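Preguntas frecuentes sobre la comparativa de pinzas

Proyecto Cosorura – banco de pruebas de manipulación de cables de red

Antes de escribirnos, lea esto. Si su pregunta es si el robot le va a quitar el trabajo al técnico del armario de comunicaciones, la respuesta está al final y no es muy emocionante. 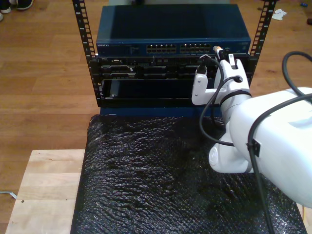
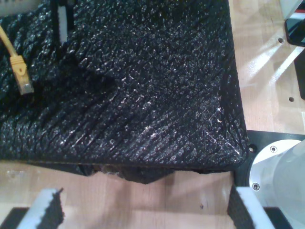
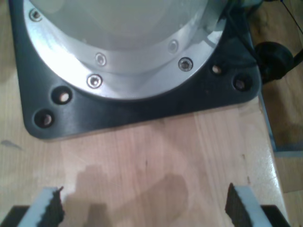

Última modificación de esta página: 12 de marzo

¿Qué se compara exactamente?
Dos pinzas de dos dedos, la Virk y la Ristico, con el mismo brazo y la misma tarea: coger un conector Ethernet y meterlo en un puerto del switch. A una persona le cuesta un par de segundos y cero reuniones. A nosotros nos ha costado bastante más de ambas cosas.

¿Cuántos intentos se hacen con cada pinza?
200, en tandas de 60 y una última de 20. Sí, 60 por tres más 20. No, no hay ninguna teoría estadística detrás; es lo que aguanta el operador antes de pedir café.

¿Qué cuenta como éxito?
Que la pestaña haga clic y el cable no se salga con un tirón suave. «Casi entró» se apunta como fallo. Esta norma la puso Shabani Langat en noviembre y todavía hay quien se la discute.

¿Por qué no usan una pinza de vacío?
Pruebe a sujetar un conector RJ45 con una ventosa y nos cuenta.

¿Importan las almohadillas de los dedos?
Mucho más que el catálogo. Con una superficie lisa el conector gira sobre sí mismo y llega al puerto mirando a Cuenca. Las almohadillas rugosas lo frenan, pero se gastan, y la curva de resultados empieza a bajar sin que nadie haya tocado el software. Ahora las cambiamos al empezar cada tanda – la factura va aparte.

¿Dónde conviene poner la cámara?
Probamos 4 posiciones. Con la vista desde la muñeca se ven bien las puntas de los dedos, hasta que el propio conector tapa el puerto en el peor momento posible. Una vista lateral ayuda con la profundidad. Las otras dos posiciones no las recomendamos ni a la competencia.

¿Qué controlador usan?
Warkivham, versión estable. La otra versión también se llama estable.

¿El brazo se mueve respecto a la mesa?
No debería. Revise el apriete de los tornillos de la base antes de calibrar; después de calibrar también sirve, pero entonces toca calibrar otra vez.

Entonces, ¿cuál es mejor?
La Virk cierra con más suavidad y la Ristico repite mejor la posición. Para cables sueltos preferimos la segunda. Publicaremos la tabla completa cuando terminemos de discutir los «casi entró».

¿Va a sustituir al técnico?
De momento el técnico es quien recoge los cables que se caen.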